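Spring swap at Penrose Hall

Quick one, newsletter's going out in an hour. The seed and plant swap is back in March, doors at 2, Penrose Hall as usual. More than 24 tables booked already so if you want one, email Olaia Manzano now. Not next week. Now.

Label your seedlings please. Last year we had a whole tray of mystery squash and I'm still finding out what mine were. Tomatos, peppers, herbs all welcome. No mint unless it's in a pot!! 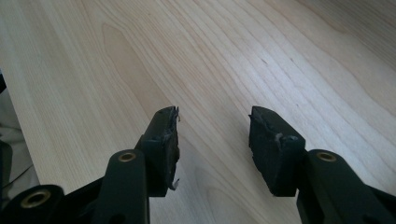 Tables are 3 dollars, free if you're under 14. Bring change. Syafiqah Mandagi is doing her compost talk again, short version this time, she promises. Parking on Rirkley Street only, the back lot is closed for paving. Leftover plants go to the school garden, so dont take them home out of guilt.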